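Folding blankets, week three

Posted by Dardo Riquelme in December

The blanket set is still the slowest part of the Pemavow work. I said last month I would write up how the collecting goes, so I am doing it now, while the upload runs.

The task reads easily on paper. Start with a blanket lying anyhow on a made bed, take it by an edge, fold it, fold it again, leave it at the foot. Each go at this is one episode. I have 378 good ones so far and the target for the first round is 863. Between the three of us who collect, we had 1464 episodes of all household tasks by the end of November, and bedding was the smallest group.

I do it with the hand-held gripper. My fingers do the squeezing and the camera on the tool records what the tool is pointed at. The tracking is good as long as I don't whip it round. Cloth punishes that anyway, because a fast pull drags the quilt along with the blanket and you end up recording a lesson in how to unmake a bed.

I settled on a routine after the first week. I put the blanket down, step back, start recording, and come in towards the near edge with the fingers almost closed. Then I open them just enough, slide one finger under, close, lift. If I miss, I try again in the same episode, up to twice. We keep those. Sembiring, who looks after the training side, wants recoveries in the data, and it was hard to get used to leaving them in. I threw away a lot of first-week material that would have been useful.
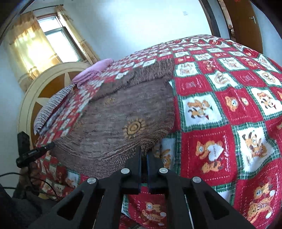
Sembiring thinks I should go further and stop making the bed neatly before each run. A model that has only seen flat quilts, he wrote to me, will treat the first wrinkle it meets as an edge and try to pick it up. He would like a third of the episodes to start from a mess, with the blanket half under a pillow or bunched against the headboard. I agree with him on the wrinkles. I am less sure about a third, because the messy starts take me twice as long and more of them fail.

We have settled on one in five for now and will look again after the next training run.

Patterns are the other question. Checks, bears, reindeer and lettering give the model plenty to look at that has nothing to do with where the blanket ends. The brown knit is plain apart from its suns, so the border between it and a patterned quilt is fairly clear to a person. I don't know yet whether it is clear to the model. My plan is to record the same blanket over a plain cover, then a plain blanket over the patterned quilt, and compare. If the grasp point wanders more in one than the other, we will know where to spend the time.

Light matters more than I expected. With a window near the bed the exposure shifts as the tool turns, and the edge of the blanket can go pale for half a second at the moment I most need it. I tried drawing the curtains and lost too much detail in the knit. Now I record some with daylight and some in the evening with the lamp on, and note which is which.

My notes are short. Blanket, cover, light, number of tries, anything odd. I used to write a sentence for each episode and gave up by lunchtime. Filer, the little labelling tool we use, lets me set the first three once for a batch of 12, so I only type when something goes wrong.

Twelve is also where my wrist wants a rest – the tool isn't heavy, but holding it level at arm's length over a bed is tiring. I do four batches in the morning, check them, and do two more after tea. Checking takes nearly as long as recording. I look at the start, the grasp and the end of each one, and bin anything where the tracking jumped.

Next week I move to the house in Brasley, which has bunk beds. I haven't worked out how to reach the back corner of the top one.

Recent posts
Towels, and why I gave up on the bath mat
A better way to name your batches
Drawers: what went wrong in October
Two weeks of cups and saucers

This site uses cookies to remember your settings and count visits. By carrying on, you agree to their use.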